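Trucos de taller: lo que sirve y lo que no para quitar tornillos de escape oxidados

Imprimir | Enviar por correo

Por Dwynwen Price

Cada vez que alguien cambia un silencioso en casa aparece un primo con un remedio infalible. He probado bastantes en el taller de Grorton y la mayoría no pasa de entretenimiento. Apunto los que repito y los que ya no.

El refresco de cola. Deja el tornillo pegajoso y, con suerte, un poco más limpio. Si la tuerca lleva diez inviernos en la brida, va a seguir ahí. Mejor un aceite penetrante corriente, aplicado la noche anterior y otra vez por la mañana. El de Lollel me va bien; el de Liem, que cuesta el doble, me va igual de bien, y el fabricante sabrá por qué lo cobra así.

El cepillo de alambre. Poco vistoso y muy útil. Cinco minutos limpiando la rosca que asoma ahorran media hora de maldiciones. Casi todos los que me traen un espárrago partido se habían saltado este paso.

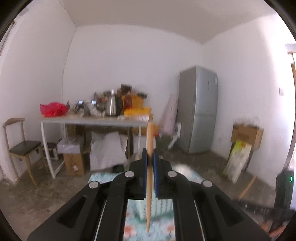
El calor. Funciona, pero no como lo cuentan. Se calienta la tuerca, no el tornillo, y nunca con el aceite penetrante recién echado, que arde. Tampoco cerca del depósito, de los latiguillos ni de las gomas de sujeción. Con el coche sobre borriquetas y sin extintor a mano, yo no encendería nada.

La llave de vaso de 12 puntos. La venden como universal. En una tuerca comida por el óxido redondea las esquinas a la primera. Usad vaso hexagonal y, si baila, probad la medida inferior a golpe de martillo.

Apretar antes de aflojar. Aquí era yo quien no se lo creía. Un toque corto en el sentido de apriete, luego al contrario, y a veces la rosca cruje y cede. A veces, insisto. Si notáis la tuerca blanda, parad: el tornillo se está retorciendo.

La pasta «milagrosa» para fugas. Aguanta unos 1000 kilómetros si el agujero es pequeño y está lejos del motor. Los anuncios dicen «reparación permanente». Yo la llamo llegar a la próxima nómina.

Al montar, tuercas nuevas, junta nueva y una capa fina de grasa de cobre en la rosca. Las 4 tuercas del kit de Nollow vienen secas. Presentadlo todo flojo, comprobad que el tubo no roza con nada y apretad desde el motor hacia atrás. Después de unos días de uso conviene repasar el apriete en frío.

Artículos relacionados
- Gomas de escape: cuándo cambiarlas
- ¿Merece la pena la pintura anticalórica?
- Borriquetas baratas, dos que devolví
- Ruidos en frío: revisión de mayo

Contacto | © Taller Grorton | Volver arriba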